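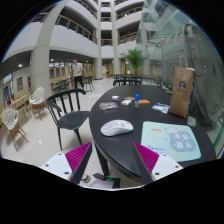

Building and setting up the Sumum hand-held gripper

November — by Yoga Simanjuntak
Reading time: 2 minutes

Sumum is the hand-held gripper I put together at Clutent, our shared workshop. You hold it, squeeze the trigger, and record yourself picking things up. The recordings are later used to train an arm with the same fingers. These notes cover the finger assembly, the camera, the markers and the first recording. The handle has its own page, linked at the end.

What you need

- Left and right finger plates, printed in white
- Two ribbed pads, printed in flexible filament
- Grip strip for the inner faces of the fingers
- The linear rail and carriages
- Wide-angle camera with its mounting plate
- Marker sheet on matte paper
- Screws, a hex driver and a small flat file
- Calipers

Printing the parts

Print the plates flat with the outer face down. They need no support if you keep that orientation. Clean the screw holes with a drill bit held in your fingers. Don't use the power drill for this. I split a good left plate that way and had to wait for another one.

The pads take longer. Flexible filament strings badly when it has picked up moisture, so dry the spool first and print slowly. I used magenta because there was most of a spool on the shelf. Any color works as long as it contrasts with the finger plates. Trim the strings between the ribs before you mount anything. They are hard to reach afterward.

Assembling the fingers

1. Press each pad onto its plate and check that it sits flat along the base. If it rocks, file the raised edge on the plate and leave the pad alone.
2. Put in all the screws loosely, then tighten them a little at a time. Tightening one fully first will pull the pad sideways.
3. Stick the grip strip to the inner face. Start at the tip and work toward the base.
4. Slide the carriages onto the rail and bolt a finger to each.
5. Close the fingers by hand. The tips should meet before the bases do. If the bases touch first, swap the left and right plates. I have made this mistake twice.
6. Open and close the gripper through its full travel. It should move with no catching. A gritty feel usually means dust from filing has got into the rail.

Markers

The software works out how far the gripper is open by looking at the marker on the finger plates. Cut yours from the sheet at 24 mm square, measured on the black part. Leave a white margin all around it. Printers like to scale pages down, so measure with the calipers before you cut, and turn off "fit to page" if the number is wrong.

Glue the marker flat. A corner that lifts will shift the reading, and a glossy sheet picks up ceiling lights and drops out completely at some angles. Matte paper and a glue stick are fine.

Camera

Mount the camera behind the fingers and set it to 30 frames per second. Lock exposure and white balance. If you leave exposure on auto, a window will turn the table dark every time the gripper swings toward it. Turn off image stabilization as well.

The tips of both fingers have to stay in view when the gripper is fully open. Check this on a live preview with the mask switched on. Cava, the small recording program we use, blacks out the outer part of the image, and the mask can hide more of the plates than you expect.
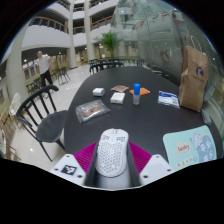
First grasps

Choose a light, rigid object for the first test and grip it by its sides. Squeeze only until it stops sliding, then lift slowly and hold still for a moment before putting it down. A computer mouse is a good size for this. It fits between the fingers lengthwise, and on one with a honeycomb shell the small holes are handy for checking focus — if they smear together on the preview, the lens needs adjusting. Look at the plates too. You want the square marker on the left one clear and unbroken while the fingers are closed on the object.

Leave other things on the table. Small boxes, packets and a bottle or two give the tracking something to hold on to, and a bare dark tabletop gives it very little. Large glass walls are harder. The reflections move differently from the room, and the tracker may follow them. Keep the glass to one side where you can.

Recording a session

1. Wipe the lens.
2. Start Cava and wait for the preview.
3. Walk the gripper slowly around the table before the first grasp. This is the mapping pass, and every later clip depends on it.
4. Open and close the fingers fully a few times for the width calibration.
5. Record each grasp as its own clip. Begin and end with the fingers open.
6. Put the object back in a different place and at a different angle each time.

My first usable clip came to 2064 frames, and most of it was me hesitating over the object. Shorter is better. A battery lasts up to 30 minutes with the preview running, so carry a spare.

If something is off

Tracking lost partway through: you moved too fast, or the camera was pointed at a blank floor. Redo the clip.

Width reading jumps: check the marker for a lifted corner or glare.

Object twists as it is lifted: one pad is sitting higher than the other. Loosen the screws on that plate, close the fingers on a flat bar, and tighten again.

Fingers slow to open: clean the rail and add one drop of light oil. Wipe off the rest, or it will end up on the grip strip.

Related

Sumum handle and trigger, print files and notes
Drying flexible filament at Clutent
Installing Cava on an old laptop
The Hutapea rail: cutting and deburring
Workshop opening hours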